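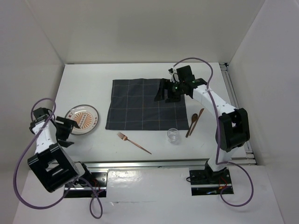
Place setting in progress: plate, placemat, fork, glass.

Setting Order for Shared Meals

The table guide for the Kurkby dining room has been revised. Hernán Llanos rewrote the section on single settings in August, and the new version applies from November 16, 2020.

The placemat goes down first, flat, with its straight edge toward the diner. The plate is centered on the cloth - a grid pattern makes this easy to judge. Forks go to the left, handles square to the table edge. The glass stands at the upper right, fully on or fully off the mat, never across the border.

Dark cloth mats are washed separately at low heat and dried flat. Rimmed plates are stacked no more than 13 high.

Stock now stands at 400 mats and nearly 2,124 pieces of flatware. Report shortages to Sang-wook Sun at the Jala storeroom.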